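Narnau water plant to stay open through winter

17 November 2018

The town of Narnau will keep its old water plant working until spring, the district office in Plesach said in a short statement. The plant was planned to close at the end of October, when the new pipeline from Sernley should have been ready.

The pipeline is late. Heavy rain in the autumn stopped the digging near the Sernley bridge for four weeks, and one part of the route had to be moved away from the road. The builder, Desmet, now expects to finish the work in March.

The old plant gives water to 2,297 homes in Narnau and to 152 homes in the villages above the river. For the people who live there nothing will change before spring, the office said. The price of water also stays the same until the pipeline opens.

Not everybody is happy with the delay. At a public meeting in the school hall, several residents asked why the town must pay for heating and repairs in a building that it wants to leave. The office answered that the extra costs will be shared with the district — how much each side pays is still being discussed.

A petition to keep the plant as a reserve also after the pipeline is open has now 758 signatures. The town council will speak about it at its next meeting, which is open to the public.

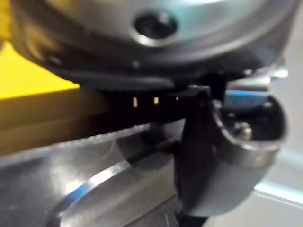 Close view of a rounded metal housing and a yellow surface.

Residents who have questions about their supply can call the district office in Plesach on working days.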